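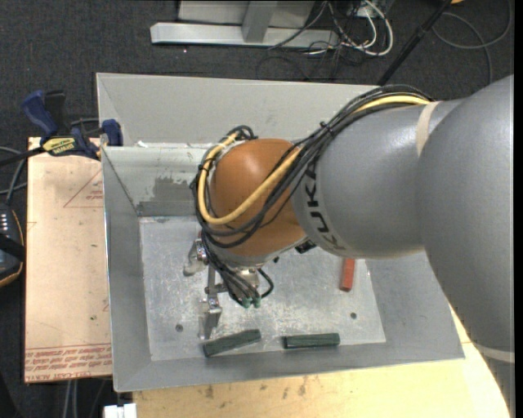 Are metal storage bins worth paying extra for? Only if you're rough on your stuff, and most people aren't.

I bought a Skolport one in February, and the product page made it sound like it would outlive me. Maybe. Gray paint scuffs, and the floor takes the worst of it. Sloping sides look smart until you try to stack square boxes in there. Kvam wants 200 more for a "pro" finish. It's paint, folks. I'm keeping my old plastic tub for the garden tools and we'll see which one I'm still using next winter.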